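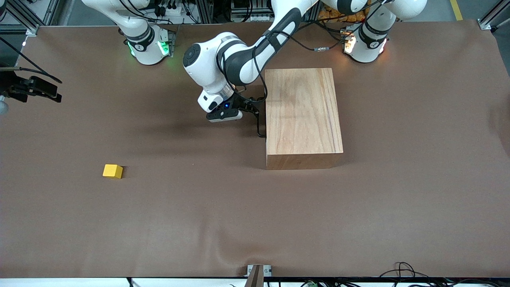 A solid block of wood is one of the harder things to buy well. Boards are easy, because you can see both faces and most of what went on inside them. A block keeps most of its history hidden, and the buyer has to go by the surfaces. On the brown paper, the light tan block shows a pale top with a lighter strip of grain running its whole length, and an end face slightly darker than the rest. The top is a little worn. A person who works with wood would look at the end first.

End grain darkens because it is made of open tubes, cut across. Light sinks into it, and so do oil, glue and water. A block takes in and gives off moisture through its ends much faster than through its sides, and most of the cracks that ruin thick stock start there. At Nulik, a small lumberyard that sells short, thick pieces to carvers and toy makers, the ends are sealed with wax the day a block is cut. The wax is scraped off before sale so that customers can read the grain.

The yard keeps 164 blocks on its drying racks at present. The larger ones stay for up to 18 months. They are stacked with thin strips of scrap between them, and the stacks are turned in January, when the heating has dried the air and the upper rows begin to move faster than the lower ones. A few split every winter. Those are cut down into smaller sizes or sold as wedges.

Dehghan, a workshop two streets away, buys the long rectangular blocks and uses them for printing stamps and bench supports. The shop pays extra for straight grain. A line that runs evenly from one end to the other means the tool will cut the same way along the full length. Where the line dives or curls, the blade lifts fibers out and leaves a rough patch that sanding does not quite remove.

Worn blocks have their own buyers. Zurkamance, a secondhand tool shop, keeps a bin of them by the door. Most come out of closed workshops, where they were used for propping, clamping and hammering against. Old stock of this kind has been indoors for years and rarely moves again. The shop planes one corner of each piece so the fresh color shows, and leaves the remaining faces alone.

Care is simple. Keep a block off concrete floors and away from radiators, and stand it where air reaches all sides. Lay paper under it when you oil it. Wipe on a thin coat, wait a day, and wipe on another, giving the ends twice as much as the faces. For a block that will be handled by children, the makers at Praline use plain beeswax and round over the edges by hand with fine sandpaper.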